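5 Transparente Stoffe pflegen (Dampfglätter Gondero 300) 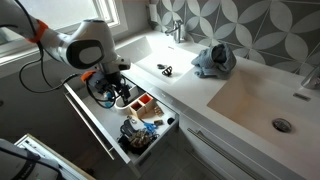 Kevser Kocabaş merkt an, bei Chiffonblusen genüge Stufe 1, Stufe 2 verziehe die Nahtzugaben.

1. Tank bis zur Marke 300 ml füllen.
2. Bluse auf links wenden und auf einen Bügel hängen.
3. Stufe 1 wählen, 2 Minuten aufheizen lassen.
4. Düse im Abstand von 5 cm von oben nach unten führen.

Hinweis: Bei plissierten Röcken den Aufsatz Rurnetti verwenden.

VORSICHT: Verbrühungsgefahr. Kleidung nie am Körper glätten.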